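Counting the Late Ones

How a county of 30 precincts handles the ballots that arrive after the cameras leave

The results that most people in Gillies County see on election night are not results. They are unofficial totals, read off memory cards in the order the cards come through the door, and they leave out every ballot that has not yet been opened, matched or ruled on. In most races the gap does not matter. In the last race for county clerk it did, and the office has spent much of its time since then rewriting the written procedure for the canvass.

The canvass is the stretch of work between the close of polls and the signing of the certificate. State law sets the outer limit. Inside that limit, each county decides the order of the steps, who sits at which table, and how much is put on paper. Gillies used to put very little on paper. The old manual gave the canvass two pages, one of them a sample signature block.

The revised manual took effect on 2022-05-19. It runs to 90 pages, and most of the added length is forms.

Glenys Ellis, the county's election director, wrote the first draft. She had worked under the old manual for several cycles and describes it as a set of reminders for people who already knew the job. "It said to reconcile the poll books," she says. "It did not say against what, or in which room, or what to do if they were off by one."

Reconciling is the first step in the new manual and the longest. For each precinct, a team of two compares the number of voters who signed in with the number of ballots the scanner recorded, then with the number of ballots in the box, counting spoiled and unused stock separately. A match is initialed and filed. A mismatch of any size goes on a variance sheet, and the sheet must carry a cause before the precinct can be closed. "Unknown" is allowed as a cause, but only after a hand count of the box.

The usual causes are dull. A voter signs in, sees the line at the booths and leaves. A ballot jams, is pulled out and fed again, and the scanner counts it once while the poll worker logs it twice. In the town of Betov, which has the largest polling place in the county, two sign-in sheets once stuck together and the whole precinct came up short by the length of a page. That took most of a morning to find.

Absentee ballots are handled on a second track. Envelopes are date-stamped on arrival, sorted by town and held sealed. Those with a missing signature or a missing witness line go into a cure file, and the voter is contacted by mail and by phone if a number is on record. The voter may fix the defect in person or by returning a form. The office logs each attempt to reach the voter, with the time and the initials of the clerk.

Affidavit ballots make up the third track, and these draw the most argument. They are cast by people whose names were not in the poll book at the place where they tried to vote. Some have moved within the county. Some registered after the deadline. Some are at the wrong table in the right building, a frequent problem in Betov, where two precincts share a gymnasium. Each envelope is checked against the registration file, and staff recommend that it be opened or set aside. The recommendation is read aloud, and party observers may object.

Under the old practice, objections were argued as they came up. One disputed envelope could stop the table. The new manual requires the objection to be written down on a numbered slip, clipped to the envelope and moved to a separate tray. The table goes on to the next envelope, and all objections are heard together at the end of the session.

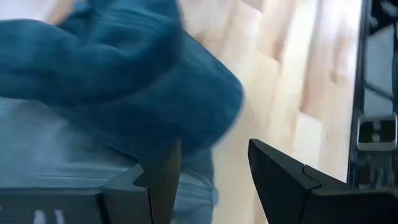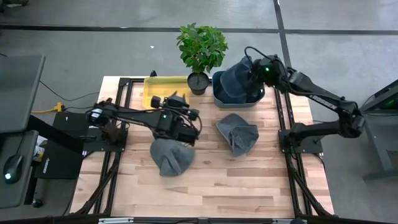
Can a voter whose affidavit ballot was set aside find out why?

The county mails a notice to each such voter with the reason stated, along with a registration form if the reason was that no registration was found.

Aled Meredith has observed four canvasses in Gillies on behalf of candidates for town office. He favors the tray system, with one reservation. When objections are heard in a batch, he says, the people deciding them can see how many there are, and in a close race they may also know how many would be needed to change the outcome. "You would like them to rule on the envelope and nothing else," he says. "With thirty in a tray, it is hard not to do the arithmetic."

The manual tries to deal with this by ordering the tray. Slips are heard by number, with no grouping by town or by party of the objector, and the running totals are not updated until the tray is finished. Meredith would go further and hold back the totals for the whole second and third tracks until both are done. Ellis considered that and left it out. Newspapers and candidates ask for daily figures, and in her view a county that stops giving them will be asked what it is hiding.

The software raised a different set of questions. Gillies tracks its envelopes in a system called Sarnine, which assigns a bar code to each one and records every change of status. The system does not read or count votes. Its value in the canvass is that it can list, at any hour, every envelope that has been received and not yet ruled on. Before it was installed, that list was kept on a legal pad.

The neighboring county of Wulia looked at the same system and decided against it. Wulia has fewer absentee voters, and its clerk's office fits all of the sealed envelopes into one locked cabinet. Staff there count the envelopes by hand at the start and end of each day and write both numbers on a sheet taped inside the door. Ellis has visited and has no criticism of the method at that scale. She borrowed the sheet. It is now Form 30 in the Gillies manual, and it is filled in every day even though the software produces the same number.

One part of the revision is still open. The manual calls for a hand audit of randomly drawn precincts, with the draw held in public, but it does not fix the number. Ellis wants a fixed share of the precincts. Meredith has asked in writing that the share rise when the margin in any countywide race is small. Both versions have been drafted. The choice is due in September, before the ballots for the fall are printed, and until then the blank on page 2 of the audit section is filled in by hand.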